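Community > Sport > Rugby league > Club history

Print this page | E-mail this page

Last updated: 3/4/23

Csenge Fodor
My late grandad played reserve grade for Estero as a winger and always said he turned out for the firsts in one cup tie, when somebody missed the bus. I'd love to put it in the little booklet we're making for the family, but his name isn't in the club's printed list. Where would you look next?

Magdalini Tzanetos
What a lovely thing to be doing! Printed lists often leave out the one-game players, so please don't lose heart.

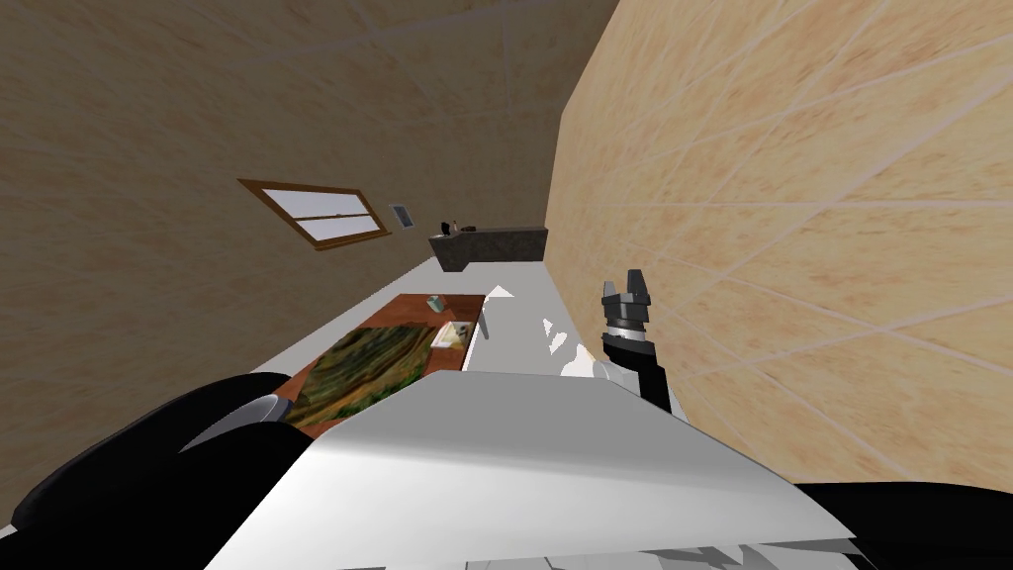
Team sheets are what you want, the ones handed to the referee, and at a lot of clubs they never left the clubhouse. Ask whoever opens up on training nights, and ask nicely about cupboards. I found my uncle's in a back room much like that one, with the wooden window and the grey-fronted counter, in a biscuit tin with 206 others (I read every one, and it took me most of December). Look for initials as well as full names, and for bad spellings, as secretaries wrote in a hurry.

If the sheets are gone, try the local paper at the library.
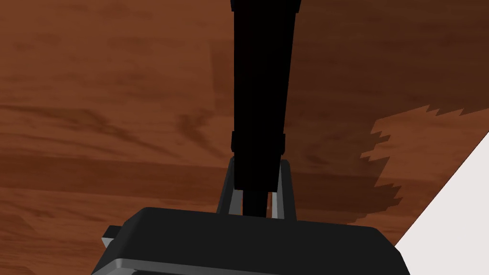 Cup ties usually got a longer report than league games, often with both sides printed in full, and late changes were sometimes tucked into the last line. Do let us know how you get on, dear.

Dionysis Spanos
Try the opposition club too. Ours had 15 old programmes from away games.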